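Asevik Household Forum
Thread: Guest bedroom with strong patterns – what should be removed, what should stay
Replies: 10

Posted by A_Alhassan
Member, Amissah district

Good afternoon. I am requesting opinions from members who have prepared a family bedroom for long-stay guests. My cousin and her husband have offered their room to two elderly relatives from May until the end of summer, and I have been asked to prepare a written plan for it. The striped wallpaper will remain. The bed, the wardrobe and the desk will also remain. Everything else is open for discussion, within a total budget of 939.

My principal concern is the number of patterns. There are stripes on the walls, a plaid quilt, and polka dots on the bed skirt. I am also concerned about small personal items, which tend to collect on the gray-blue cloth opposite the bed. The guests will require a clear place for a telephone, eyeglasses and medication.

I would be grateful for replies that address the textiles first and the small items second.

Regards,
Augustina Alhassan

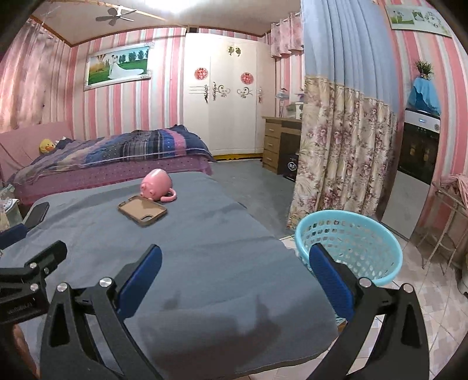
Bedrooms: Quilts, Linens and Bed Skirts

Posted by Binis_Linen
Member

Thank you for setting out the question clearly. I would advise against removing the quilt. Navy, purple and pink are already in it, and the pink of the headboard and the walls is therefore accounted for. The bed skirt is the weaker element. Two patterns meeting directly at the edge of a mattress will always compete, and a plain skirt in a soft gray would resolve this at modest cost.

With regard to the gray-blue sheet in front, I note a darker patch toward the near side. Please establish whether it is a stain before any money is spent on matching fabrics. If it does not wash out, a replacement in the same shade should be entered in the plan as a separate item.

Posted by quietcorridor
Member

I respectfully disagree with the previous reply concerning the bed skirt. The dots are small and the skirt sits low. Guests will look at the headboard, the quilt and the wall. I would leave the skirt where it is and direct the funds toward a good reading lamp and a second set of pillowcases.

The yellow duck should be consulted upon with the family. Plush toys at the head of a guest bed are frequently removed by the person preparing the room and then found to be missed by someone else in the household.

Posted by B_Godoy
Section moderator

A reminder that replies should remain within the budget stated by the original poster. Proposals for new wallpaper have been moved to the wall coverings section.

On the matter of small items, I would draw attention to the telephone and the brown case, which are lying apart from each other, and to the pink piece with the curled handle behind the case. A shallow tray with a raised edge would be sufficient for all of these. In my own household we adopted a tray of this kind, and the searching before breakfast has decreased considerably. The tray should be placed where a seated person can reach it without leaning.

I would further recommend that the bottles and other items on the floor by the far bed be given a lidded box. Older guests should not be required to step around them at night.

Benedito Godoy

Posted by A_Alhassan
Member, Amissah district

I thank all members for their replies. The duck will stay, at the request of my cousin's daughter. I accept the recommendation of a tray and of a lidded box.

Several private messages have asked about the wardrobe and the far side of the room. A wider view follows. The family wishes to keep the wedding photograph in its present position, and I do not propose to raise that matter again.
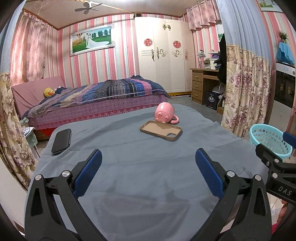 Attachment 2: far wall, with the wardrobe at right

Posted by Stalletus_Joinery
Member

The wardrobe is the strongest piece of furniture in the room and the plan should be built around it. White doors with gold scroll ornaments sit comfortably beside an ornate silver frame, although I am aware that some members object to gold and silver on one wall. I do not share that objection.

My only practical question concerns access. Two pairs of doors require clear floor in front of them when opened together. Please measure the full swing before anything new is placed there. For reference, I would not put a chair or a luggage rack within that distance.

Posted by Binis_Linen
Member

I must register the objection to which the previous member refers. I would ask the family whether a plainer frame might be acceptable. The photograph itself, with the grass, the trees and the balloon, has a great deal of color and does not depend on its surround.

I would, however, leave the red double happiness paper cuts on the wardrobe. They belong with a wedding photograph, and they are easily torn when handled.

Posted by quietcorridor
Member

The frame is covered by the statement above that the photograph is to stay as it is. I suggest that we do not reopen it.

May I instead raise the thin string and the wires that run across near the ceiling. Before the guests arrive, a competent person should establish what each of them serves. Any that are no longer needed should be taken down, and the remainder should be kept well clear of the fan blades.

Posted by B_Godoy
Section moderator

I concur with the point on the wires and request that it be placed at the head of the plan.

The desk deserves more attention than it has received. It has a stack of drawers on its left side, and I would assign the top drawer to medication and documents and leave the others vacant for the guests. A label inside the drawer, in large lettering, is preferable to one on the front.

Posted by A_Alhassan
Member, Amissah district

The following has been agreed with the family. The wires will be inspected first. The quilt, the duck, the photograph and the paper cuts will remain. The bed skirt will be kept for the present, and Binis_Linen's proposal of plain gray will be considered again if funds allow. The tray, the box, a lamp and additional pillowcases will be purchased. The front sheet has been sent to be washed, and I will report on the patch when it is returned.

One question remains open – whether the tray should stand on the gray-blue cloth or on the desk. My cousin prefers the former and I prefer the latter.

Posted by Stalletus_Joinery
Member

The desk. A tray requires a firm surface, and glasses left on fabric are liable to be sat upon or swept off with it.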